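Stordale Fleece and Throw, Gray

We've loved these since the first sample came in June. The Stordale pair is two grays that get along: a plush fleece with a raised herringbone pattern, and a dark, shaggy throw with lighter streaks all through the pile (it's so deep!). Run your hand across either one and you'll want to keep going.

Fleece: 900 g
Throw: 2000 g
Care: label sewn into the edge of the fleece

The fleece folds up neatly for a shelf. The throw wants a big chair and a cold evening.
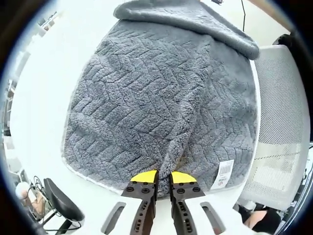
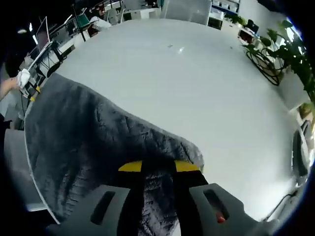
Mistau wrote to us that the throw sheds a little for the first week, then stops.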